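Keep the Repair Counter

The hardware store in Eltgate closed its repair counter in July. The store itself is still open, and you can still buy a lamp there. You just can't get one fixed. The man at the register told me the counter brought in too little to cover the floor space, and I believe him. I still think closing it was a mistake.

I took things to that counter for 13 years. Mostly small things: a box fan, a toaster, two lamps, the latch off a screen door. Anežka Dvořáček ran it on weekdays, and she would tell you straight out if a thing wasn't worth saving. She once talked me out of an $84 repair on a mixer and sold me a four-dollar part for it instead. I put the part in myself at the kitchen table. The mixer still runs.

A store can't put that sale in a report and make it look good. But I bought paint there, and hoses, and a ladder, and I bought them there because I was already in the building with a broken fan under my arm. Now I order that kind of thing from home like everyone else.

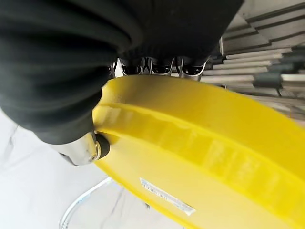 What a town loses

People say repair doesn't pay anymore, and for a lot of goods they're right. A cheap kettle is glued shut. No amount of skill will make it worth an hour of someone's wages. I don't blame a store for that.

Plenty of things still have screws in them, though. My neighbor Štefánia Vlček has a vacuum cleaner that needs a new belt and a cord. She was quoted $549 for a replacement of the same quality. The nearest shop that will look at the old one is in Londa, over an hour each way by bus, and she doesn't drive. So the vacuum sits in her hall closet and she sweeps.

I would like the town to offer a lower rent to any shop that keeps a repair bench open at least two days a week. We already give a break on parking — I don't see why this is stranger. It would cost less than hauling the same goods to the dump at Prediseck, and somebody would have a job out of it.

The old counter is still in the back of the store. They stack birdseed on it.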